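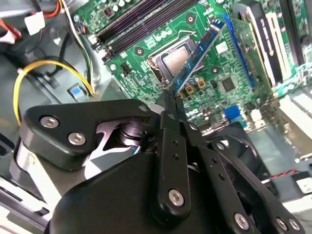 In defence of the slow hand

My first teacher of anything mechanical was Elżbieta Kaczmarczyk, who ran the repair counter at Głowacki when I was nineteen and knew next to nothing. Her method was to take hold of my wrist. She would stand at my elbow, smelling faintly of peppermint and solder, and when I came at a memory module from the wrong angle she moved my hand for me, a little to the left, a little flatter, and then let go and waited. I don't remember a single sentence she said about it. I do remember the angle.

I have been thinking about her a good deal since May, when I began spending my afternoons at Wencombe, teaching a robot arm to handle the insides of desktop computers. I say teaching, though Ksawery Kozłowski, who looks after the software, prefers "demonstrating" and gets a pained look when I forget. There are two ways we go about it. Either I put my hands on the arm itself and lead it through the job, or I sit a few feet off with a pair of handles and drive it from there, watching what the wrist camera sees. Both have their champions, and the argument between them has been going on in our kitchen for as long as I have been eating my sandwiches there.

My own view, for what it's worth, is that we are far too quick to reach for the handles. I understand the attraction. They keep your fingers out of the picture, so that the arm learns from a view it will have again when you've gone home. They let you sit down, which at my age I don't sneer at. And Prys Cadwaladr, who came to us from Hurnent and can drive an arm as prettily as some people play the piano, gets through a pile of demonstrations before I've finished my tea. If you only looked at the tally sheet you would give her my chair tomorrow.

But a memory module is a fussy thing. It has a notch that must agree with the slot, and it wants to go in square, and then it wants a push that always feels a bit rude the first time. Sitting at the handles I have none of that in my fingers. I have a screen, and a fair idea, and I find myself making the sort of broad, confident movements one makes when steering a boat. With my hands on the arm I slow down without meaning to. I feel the weight of it, I feel where it would rather not go, and the small corrections creep in – the ones Elżbieta used to make on my wrist – and it is those corrections that I most want the machine to have.

Przemysław Szulc, with whom I disagree about nearly everything and share a lift home, says this is sentiment. Give him 200 brisk demonstrations over 3 lovingly made ones, he says, and the averages will take care of the rest. He has a point, and I've told him so, somewhere on the ring road. Nobody could train anything on three. My quarrel is with the word brisk. If all 200 were made in a hurry by somebody thinking about lunch, then hurry is what has been taught, and very thoroughly too.

There is also the matter of where things live between one go and the next. Anyone who has kept a bench knows that half of good work is putting things down properly, and I was glad to find that the people who laid out ours had given real thought to it.

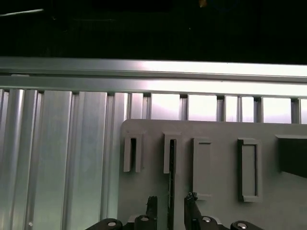

I would like us to teach the putting down with as much care as the picking up. It is the part that gets skimped. You can hear it in a demonstrator's breathing: the hard bit is over, the shoulders drop, and the last few seconds are done any old how. Then we wonder why the arm, having behaved beautifully all through the job, finishes it like a teenager hanging up a coat. It was shown that. We showed it.

Wojciech Sowa once asked me, quite kindly, whether I minded passing on a trade to a machine that will never thank me for it. I told him I had never thanked Elżbieta either, not in so many words, and I don't suppose she was waiting for it. What bothers me more is the thought of its being passed on badly, by people who were never themselves shown, at a pace set by a tally sheet. If I had my way each new demonstrator would spend a week at a bench with a screwdriver and an old computer before being let near the handles, and another week with their hands on the arm. Prys says she'd do it gladly. Przemysław says he'll think about it, and he does owe me the petrol money.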